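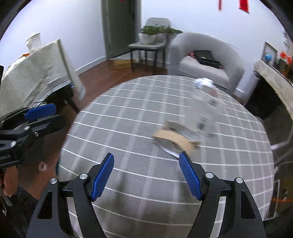 Can machines do chores yet? Chores and Machines, gallery page
Posted 11/8/20 by Sharon Waweru

Short answer, no. Longer answer, some of them, slowly, with a person standing next to the machine holding a coffee. Spent a good part of the fall going around Plellodow and out to Clarnden looking at the work itself. Homes, one laundry, a stockroom, the back of a bakery. Captions are quick, I'm behind on everything. Click through for the big versions.

LIVING ROOM, PICKING UP
Gray rug with a white grid on it, bit of tan cardboard, a white sheet or wrapper, something see-through with printed labels. Two grippers with blue ridged pads, one of them you can see is in a person's left hand. So the fingers are machine fingers and the brains are still ours.

LIVING ROOM, MORE
Flat stuff is the killer. A sheet of paper on a rug gives two stiff fingers nothing to get under. A kid of three does it with a fingernail. Thin plastic is worse, it moves when you breathe on it.
And a normal room is full of things you'd rather not knock over. White vase on a table with a cloth on it, potted plant on a chair, little blue globe. Try telling a machine which of those is in the way and which one lives there.

VACUUMING
The one everybody brings up. Yes, the round ones work. Bare floor, chairs up, cords out of the way. My own gets 30 minutes in and then finds the same phone charger. I pick up before it runs, so whose chore is it realy.

DISHES
Loading, not washing. The washing got solved decades ago and we stopped calling that box a robot. Loading is still all hands. Cups inside cups, a fork stuck in a jar, one pan with egg on it that has to be scraped first. Watched a demo arm at Sondel put plates in a rack. Plates only, all the same plate. Got 16 in a row and I clapped, not going to pretend I didn't.

DISHES, SONDEL, SECOND TRY
Same arm, my mug from the car. Handle pointing the wrong way. It thought about it for a long time and then parked.

LAUNDRY, CLARNDEN
Commercial place, hotel sheets mostly. 960 pieces through on the day I was in. The big ironer folds flat sheets by itself, beautiful to watch, very loud. Fitted sheets go to a table at the end where two women do them by hand faster than I could follow with the camera. Blurry, sorry, left it in.

LAUNDRY, THE SORTING END
Bags come in tied. Untying is a person. Checking for socks, room keys, a hairbrush - person. One wet towel wrapped in a dry one, person. Foreman said he'd buy a sorting machine tomorrow if he could find one that knew what a hairbrush was.

FOLDING AT HOME
T-shirts. I timed myself and wont be sharing it. Every folding machine I've seen wants the shirt clipped on first by a human, and once I've got it clipped I'm most of the way to folded.

STOCKROOM, FOLEY
Hardware wholesaler. Shelves that come to you instead of you going to them, which saves a lot of walking and the pickers love it. The picking out of the bin is still fingers. Washers stick together. Bags of screws slump. Somebody tried a suction cup on the bagged stuff and the older pickers still tell that story.

STOCKROOM, BOXES
Same-size cartons onto a pallet, machine wins. No contest. Doesn't get a sore back, doesn't need lunch. Mixed cartons, it stops and calls for help. Six times in the hour I stood there. The help is a guy named on the screen only as OPERATOR and he has a beard and a radio going.

SWEEPING UP, FOLEY
Floor scrubber that drives itself down the main aisles after closing. Does the middle great. Corners and under the racks, push broom, same as 1955.

BAKERY, PLELLODOW
Mixer, divider, oven, all machines and all old. Then trays get moved from one to the next by a kid with mitts. The gaps between the machines are where the jobs are. Saw that everywhere, it's the main thing I took home from this.

BAKERY, BAGGING
Rolls into paper bags. Opening a paper bag with one hand is apparently a very advanced skill. Shop looked at a bagger back in March, it wanted its own special bags and more counter than they had.

MAKING A BED
No photo of a machine doing it because I couldn't find one. Photo of my sister doing it instead. She wants it noted she does corners properly.

WINDOWS
Little suction thing that crawls up the glass. Works ok on a big plain pane. Small panes, you spend all your time moving it from one to the next. Leaves a round-ish clean patch with dirty corners, see scrubber, above.

TRASH
Truck has an arm, arm grabs the bin, everyone's happy. Getting the bin to the curb is me in slippers.

WHAT I'D PAY FOR
The rug one. Not kidding. Something that goes round before bed and gets the wrappers and bits of cardboard off the floor and knows what's garbage and what's a school project. I'd put up with it being slow, it can have all night. From what I've seen this fall I'd guess the grabbing gets there before the knowing does, but I've been wrong about this stuff before, I thought we'd have the folding one by now.

More from Clarnden when I've sorted the files. If your shop has a machine doing something dull and doing it well, email me, will drive out. Prints available of the laundry set only.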